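Moving to Nidport: the questions I keep getting

I moved to Nidport two years ago and people have been emailing me about it ever since, so I've put the usual answers in one place. I'm not an expert, just someone who lives here and likes it (mostly!).

Is it expensive?

Less than I'd feared. I pay 538 a month for a two-bedroom flat up the hill behind the harbour, and that includes water but not heating. Anything with a sea view costs a good deal more, and the sea view comes with salt all over your windows. My deposit was 2,000, which hurt, and I'd save up for that before anything else.

Do I need a car?

I sold mine after the first winter. The 2 bus goes from the harbour up through Insaurralde and out to the hospital, and it runs late enough for the pub. If you work nights it's another story – the last one back is before midnight and taxis are hard to come by in July, when the visitors have them all.

What sort of work is there?

More than just ice cream and hotels, whatever your aunt tells you. There's the hospital, the port, the college, and a fair bit going on out on the Nirkeo estate past the roundabout. Shops and cafés take people on from spring, so ask in person and ask early. I got my own job by walking in with a printed CV, which felt very old-fashioned but worked a treat.

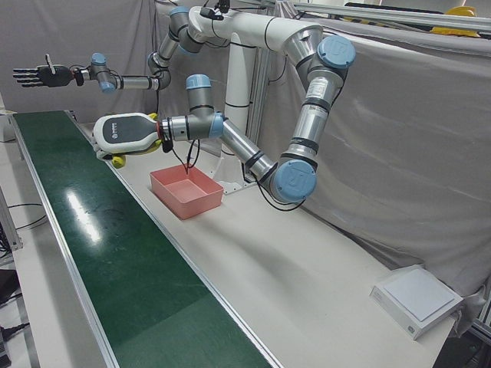
Which part of town should I look at?

Insaurralde if you want quiet streets and a bit of garden. The harbour if you're young and can sleep through gulls. I'd view anything on the lower road after heavy rain, and do have a good sniff in the cupboards. My first place smelled of mushrooms and I only found out why in November.

How's the internet?

Fine on the hill, patchy down by the water. I'm with Hernix and pay for the 100 package, and I can't remember the last time it dropped out. Ask the letting agent which side of the street has the new line, as it really does vary from door to door.

Is it dull in winter?

Quiet, yes. Half the cafés shut and the wind is something else. But the library stays open, the swimming pool is lovely and empty, and I've made more friends in the dark months than I ever did in summer.

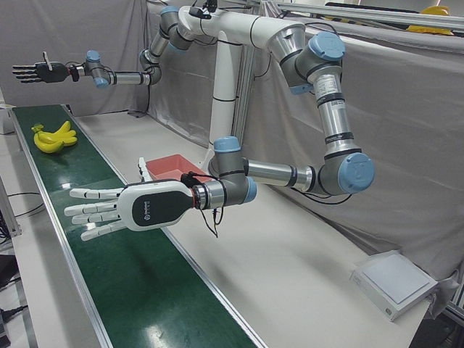

A reader wrote in to say that I'm too kind about the winters, and that anyone moving with small children should check the school places before signing for a flat, as the school on the hill fills up fast. Fair point on the schools! I don't have children so I'd never have thought of it. Ring the school office first, then go flat hunting.

Can I bring my dog?

Most landlords will say no in the advert and maybe on the phone. Mine came round after meeting the dog. The beach is open to dogs all year apart from the stretch by the pier, where they're banned in summer.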